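Cell Technician, Two-Arm Manipulation Cell (Hevmont site)

Drorkero is hiring one technician to set up, maintain and repair a single two-arm tabletop cell at its Hevmont site. The position is full time, on site, with a start in February. It reports to the cell engineering lead.

The cell

The cell is designated Usano. It consists of two arms on separate mounting plates, a two-finger gripper on each arm, a fixed frame beyond the table and the wiring that serves them. It runs household handling tasks: opening drawers, placing small items, closing drawers. The arms share one work area, so a fault on either side stops both.

The cell is scheduled for 39 hours of operation per week. Maintenance is done before the first run, between task changes and in one reserved block each month. The technician owns the maintenance log and decides whether the cell is released for use.

Duties

Daily start-up check. Inspect both bases and mounting plates, confirm status lights, move each joint through a slow test path and listen for changes in bearing noise. Start-up is at 7:30 a.m. and is allotted 18 minutes.

Gripper care. Clean and inspect fingers, check jaw alignment, replace worn contact surfaces and record closing force. Grippers are exchanged as complete units during operating hours and repaired at the bench.

Cable management. Inspect the external cables on the upper arms and at the wrists. Retie straps where a cable has shifted, and verify that the service loop is long enough at full wrist rotation. Cable wear has been the main cause of unplanned stops on this cell.

Task setup. Place the fixtures and objects for each task, verify reach for both arms and run the contact check at low speed. In the drawer task, one gripper takes the handle while the other arm holds clear above the table. The handle must be approached square to the drawer front, including when the box is turned at an angle to the table. A side load on the handle will twist the drawer and trip the wrist joint.

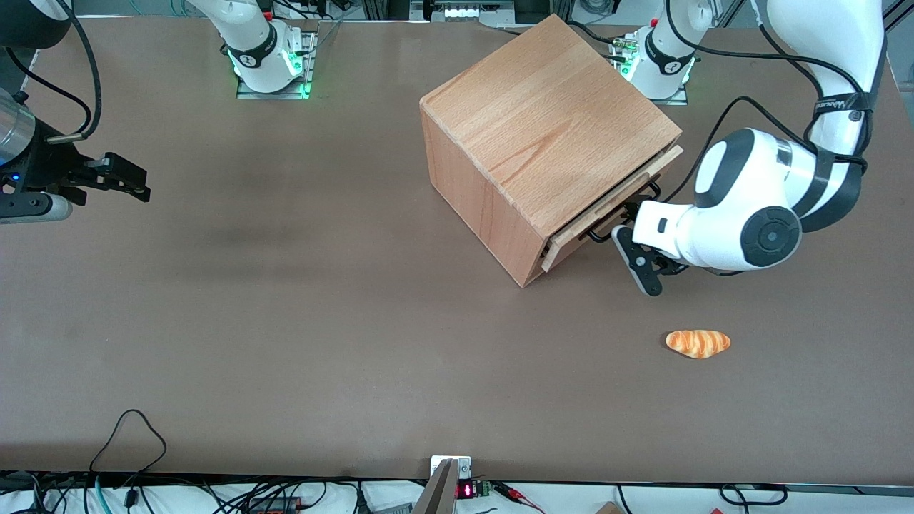

Calibration and records

Calibration of each arm is checked after any collision, gripper exchange or work on a base plate. The technician runs the check routine, compares the result with the stored values and corrects the offset if needed. Results go into Vahidi, our maintenance database, before the cell is released. Entries must be complete enough for another technician to repeat the work – "adjusted and tested" is not an accepted entry.

Requirements

A two-year technical degree in mechatronics, automation or electrical maintenance, or equivalent shop experience.

At least 5 years of hands-on work with industrial or collaborative arms.

Ability to read wiring diagrams, crimp and label connectors, and trace an intermittent fault with a meter.

Working knowledge of lockout procedures and safe work inside a robot's reach.

Basic command line skills. Programming experience is useful but not required.

Terms

Hourly pay, set by experience. Day shift only, with 10 on-call evenings per year, paid separately. Tools are supplied. The first month is spent alongside the current technician, who is moving to another site.

How to apply

Send a resume and a one-page account of a fault you traced and repaired: the symptom, the tests made, the cause and the fix. Drawings may be attached. Put "Usano cell technician" in the subject line. Selected applicants will be asked to complete a half-day bench test at Hevmont, consisting of a cable replacement, a gripper exchange and a written log entry. Bench test time is paid.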